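About Endano

Endano builds and maintains static analysis tools for C and C++ code bases. The main product is Clodero, a command-line analyzer that reads a compilation database, parses each translation unit and reports defects that compilers do not warn about by default. We also sell support contracts and take on a limited amount of porting work.

The company was started by two systems programmers who had been maintaining the same in-house lint scripts at different employers. The scripts were slow, and their output depended on the order in which headers were included. Clodero began as a rewrite of the include-tracking part. The checker engine came later and now makes up most of the source.

What Clodero checks

Clodero ships with 739 checks. Each has a stable numeric identifier, a severity, a short rationale and at least 2 test files: one that must trigger the check and one that must not. Checks cover object lifetime, integer conversion, locking order, macro hygiene and ABI stability. Identifiers are never reused. A retired check stays in the documentation, marked as retired, with the release in which it was removed.

By default 200 checks are enabled. The remainder are opt-in, either because they enforce a coding style or because their false positive rate is above the limit we set for the default group.

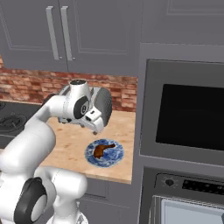
3 min read

How we work

All development takes place in a single repository. A change is merged when it has one approving review, passes the regression suite and does not increase analysis time on the reference code bases by more than the budget for that release. The reference set contains 40 projects, from a small bootloader to a large desktop application. Results are compared line by line with the previous build, and every difference has to be explained in the commit message.

Releases come out when the blocking issue list is empty. There is no fixed schedule. A maintenance branch receives fixes for crashes and wrong diagnostics only; new checks go to the main branch.

Clodero is written in C++ and is analyzed with itself on every commit. Suppressions in our own code require a comment with the check number and a reason – the same rule we recommend to customers.

Teltard

Teltard is our second product, a storage server for analysis results. It keeps the findings of each run, matches them across renamed files and moved functions, and shows which ones are new. It runs on the customer's own hardware and makes no outbound network connections. Source code is not stored, only file paths, line numbers and hashes of the surrounding tokens.

Teltard is licensed separately. The file format it reads is documented, and several customers load results from other analyzers into it.

Support

Support requests are answered by the developers who work on the product. Please include the version string, the compile command for the affected file and, where possible, a reduced test case. If the source cannot be shared, the option --dump-ast-shape writes a version of the syntax tree with all identifiers and literals removed. In most cases that is enough to reproduce a crash.

Page maintained by Jankauskaitė, documentation. Last reviewed in June.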